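Wanted: singers, string players and one very patient page-turner for the Turkbridge winter concert

Hi! I run a small chamber choir and orchestra in Turkbridge, and I'm looking for people to join us from now until December. If you played the viola in high school and it's been under the bed ever since, please keep reading. If you're a working musician with a few free evenings, also please keep reading, we need you badly in the bass section. 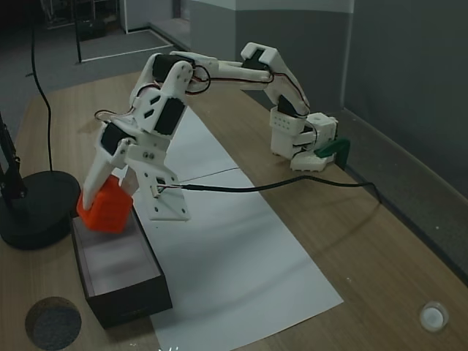
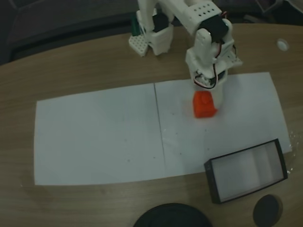
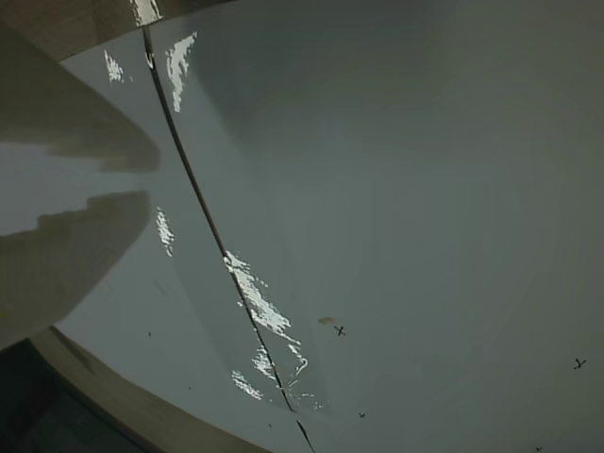
Two views of a white arm at a wooden table, then a pale, curved surface up close.

So, the music. The main piece is the Clotanero Vespers, which I've been wanting to do for years (my piano score is held together with tape). It's for choir, strings, two oboes and a small organ. Then there's a set of Bălan folk songs in new arrangements, mostly for the choir alone, and a couple of them are fast enough that we'll need to start slow and work up. We'll finish with carols, and the audience gets to sing on those.

Who I'm looking for:

Basses. As many as I can get.
Tenors, at least four. Light voices are fine.
Altos and sopranos, a few of each. The folk songs split into six parts, so you should be OK holding a line with a neighbor singing something else in your ear.
Violas and cellos, any level from "rusty but willing" on up.
One oboe. We already have the other one and she'd love company.
A page-turner for the organ. You need to read music well enough to follow along, and you need to be free for the last three rehearsals and the concert.

We're 17 people at the moment, and I'd like to get to about 40. There's no formal audition for singers. I'll ask you to come a little early to your first rehearsal and sing some scales with me at the piano so I can figure out where to put you. Players, just tell me what you've played lately, even if the answer is nothing.

Rehearsals are on Monday evenings from 7:00 to 9:15 in the Pliltlow hall, with a tea break in the middle. The hall has a decent piano and terrible chairs, so bring a cushion. There's parking behind the building, and the side door is the one that will be open. We'll have one long Saturday rehearsal too, the weekend before the concert, and I really do need everyone at that one. If you have to miss a Monday here and there, fine, just let me know ahead of time.

What does it cost, and does it pay? Singing is free. I'll lend you a score, and please use pencil in it! Orchestra players are unpaid as well, with one exception: I have a fee of $300 for a lead cellist who can run a couple of sectionals and play the solo in the third movement of the Vespers. The page-turner gets dinner and my undying thanks. We raised $1,115 at the spring concert and that's going to hall rental and the organ tuner, so this is not a rich outfit.

What to wear for the concert: anything dark that you can breathe in. I gave up on tuxedos and long black skirts a while ago and I don't miss them. We talk to the audience between pieces, people clap when they feel like it, and kids are welcome to sit on the floor up front. If you're used to something stiffer you may find us a bit loose, but I'm fussy about tuning and I'm fussy about starting on time.

To sign up, send me a note through the contact form on this page with your name, your voice part or instrument, and any Mondays you already know you can't make. Please also say whether you can read music. (If you can't, come anyway, I make practice recordings for every choir part.) For the cello job, add a few lines about your playing and a link to a recording if you have one. A phone recording is fine.

Posted Wednesday, September 11, 2019. I'll take singers until the choir is full, and I'll take a bass on any day of the week.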